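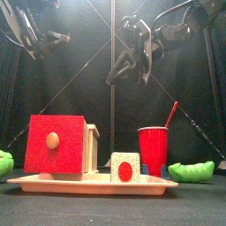

# Gero two-arm kit: term project report

## 1. Background

Our group was asked to review the Gero kit and say whether the department should order a second one for the manipulation course. Gero is sold by Brotside as a tabletop package: two arms with grippers, the frame they work in, cameras, and a license for the control software, which is called Naidu. We used it from February until the end of term.

None of us had set up a two-arm system before. One of us had done the single-arm lab course. The review is written for people at the same level.

## 2. Setup

The kit came in 2 crates. The manual covers mechanical assembly well and has good drawings. It is weaker on wiring. The page on cable routing shows an older version of the wrist, and we had to redo the right arm after the cable pulled tight during the first homing run.

Calibration took most of a Monday. The Naidu calibration tool runs each arm through a set of poses and then asks for a shared reference point. It gave an error twice for the left arm and passed on the third try with no changes on our side. Brotside support answered our email the next day and told us to update the firmware – after that the error did not come back.

## 3. Tasks and objects

We wanted household-type objects, including some that a gripper has trouble with. The set included a box with a drawer, a red cup with a utensil standing in it, a tray, and soft pieces in green. The drawer was the main task. One arm has to open it while the other places an object inside, so the arms share a small area and the software has to keep them apart.

We recorded 273 runs in total. Each run was driven by a group member and saved by Naidu with the joint data and the camera video. A run was limited to 20 seconds. Longer runs were stopped by the software and we did not keep them.

## 4. Results

Opening the drawer was easier than we expected once the arm approached the knob straight on. From an angle the fingers slipped. Soft objects were picked up well in most runs. The utensil was the hardest item, and small errors in the grip point made it turn.

The collision check in Naidu is cautious. It stops both arms when they come close, even when only one is moving. For teaching this is a good default, but it made the shared-drawer task slow. The distance can be changed in a settings file, though the manual does not mention it. We found it in the release notes.

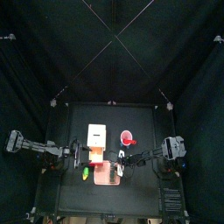 Romain Masson commented on our draft that the stop distance should stay as delivered for first-year groups, and that a course using the kit should plan a full session for calibration before any task work. He also asked us to compare the price with the other kit on our list, from Zindia.

## 5. Cost and comparison

The Zindia kit has one arm in its basic version. A second arm is an add-on, and the software for running both together is a separate license. With those included, the Gero kit was 700 dollars cheaper on the quotes we received. We did not test the Zindia kit ourselves, so this section is based on the quotes and data sheets only.

Spare gripper fingers for Gero can only be ordered from Brotside. We replaced one pair during the project.

## 6. Recommendation

We recommend ordering a second Gero kit for the course, with these points:

- Update the firmware before the first calibration.
- Order two spare pairs of fingers with the kit.
- Replace the cable routing page with our own sheet (Appendix B).
- Keep the stop distance at the factory value, except for project groups.

The run logs and our settings file are in the course folder.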